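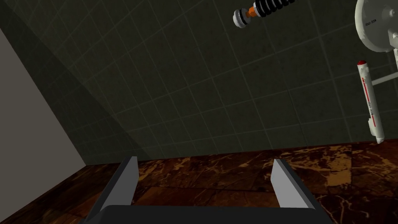

Shirin Daneshvar

Notes for session 2: Reading claims about stone floors

Start with the word "natural." A seller will tell you that natural stone lasts forever, and then sell you a sealer for it. Ask which of the two you are meant to believe.

Marble is mostly calcite. Acid eats it. Lemon juice, vinegar and wine will leave a dull spot on a polished surface, and a sealer won't stop that. Sealers slow down staining, where a liquid soaks in. Etching is damage to the surface itself – a separate problem, and the brochures love to mix them up.

Hardness. Calcite is 3 on the Mohs scale and quartz is 7, so ordinary grit from the street can scratch a marble floor. I have read plenty of sales sheets that call marble "hard-wearing" and very few that say compared to what.

The Nadau leaflet (handed out in April) says its polish restores shine after one use. Look at the test behind it: 11 tiles, no untreated tiles to compare, and the shine judged by the people who make the polish. I would not buy a mop on that evidence.

Polished or honed? Polished shows etching sooner. Honed hides it better, though dealers who say it "resists" acid are wrong – same stone, same chemistry.

For next time: bring one flooring ad and mark every claim that could be tested. Written answers due 2nd May, 60 lines at most.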